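The Actors of the Trurmont Theater: Student Project Report

By Leonie Maihi
September 2019

Print | E-mail | 7 shares

For our film history course, each student had to write the life of one performer who is now mostly forgotten. I chose the comic actor known as Skinner, who worked on the stage of the Trurmont before he went to the cinema.

My main source was the box of theater programs kept in our school library. It holds 400 pages, and I could read only 200 of them in the time we had. Skinner's name appears first in a very small role, as a postman in the play "Lirnero". Two seasons later he is on the cover. 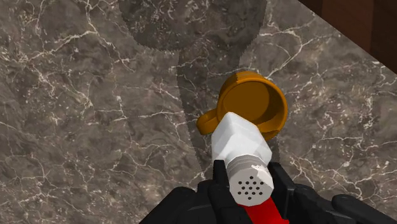 His first film was "Ziseo", a family drama in which he played the older brother. The local newspaper wrote that he spoke too loudly for the camera — a common complaint about stage actors then. He learned quickly, and in his second film the same critic praised his quiet voice.

I could not find out why he left the cinema after seven films. One program from November says that he returned to the theater "by his own wish", but it gives no more details. My teacher advised me to leave this question open in the report, and I did so.

Next term I would like to read the other half of the box.

0 comments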